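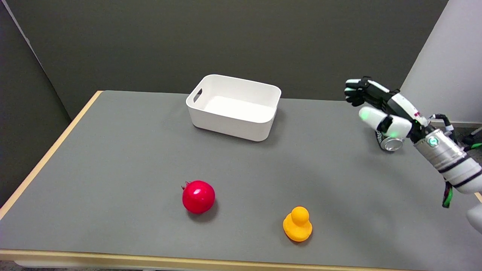 Can a robot clear a table yet?

My sister asked me this over dinner in May, looking at the plates, and I gave her a long answer she didn't want. The short one is: sort of, if the table is simple and you're patient.

I've spent a good part of the spring reading what the robot companies say about housework and watching as many full-length runs as I could find. I stick to full-length ones. A lot of the short clips are sped up or cut together, and you can't learn much from them.

The job I keep coming back to is putting things in a bin. A white storage bin at the back of a table, a few things in front of it, and the robot has to get them in. A toddler does this for fun. For a humanoid hand it's still a decent test, and the choice of things matters more than I expected. A soda-type can is smooth and wants to roll. A pomegranate is nearly a ball with a little crown at one end, and it's slick. A rubber duck has a round head on a wide body, so there's one good place to grab it and a lot of bad ones. Each needs a different grip, and the machine has to pick the grip from what its camera gives it.

I kept a tally for one setup, from a small outfit called Ument. They posted 236 attempts at a bin task, unedited, which I wish more people would do. I watched 60 of them before I gave up and went outside. Most of the cans went in. The round fruit was worse. When it failed, the fingers usually closed a bit too early and pushed the thing away, and then the arm had to start over from a new spot. Sometimes it started over well. Sometimes it reached for where the fruit used to be.

Speed is the other problem. One run with three objects took 200 seconds. I timed myself doing the same with things from my kitchen and it took me less time than finding the stopwatch on my phone. I don't hold that against the robot too much. A dishwasher is slower than I am and I still use it every night. If a machine could pick up the living room floor while I sleep, I wouldn't care if it took until morning. But it would need to do it without me standing there, and I haven't seen that.

Shops are further along. I used to work at Hourani, a parts warehouse outside Vurncombe, and they put in a sorting arm the year I left. It did one thing, in one place, with good lighting and the same 20 part numbers all day. It was fine. People stopped noticing it after a while. A house isn't like that. The duck is on the stairs today and in the bathtub tomorrow, and there's a sock over it.

Budari says it will have a home model people can order. I've read the page twice and it talks about folding towels and loading a washer. It doesn't say how often it drops things, or what happens when a cable snags on a chair. I'd want both of those in writing before I paid a deposit.

So for now I told my sister no. She handed me the plates. I'm going to watch the rest of the Ument runs when I get a rainy weekend, and I'll post the full tally here with the fruit and the cans in separate columns.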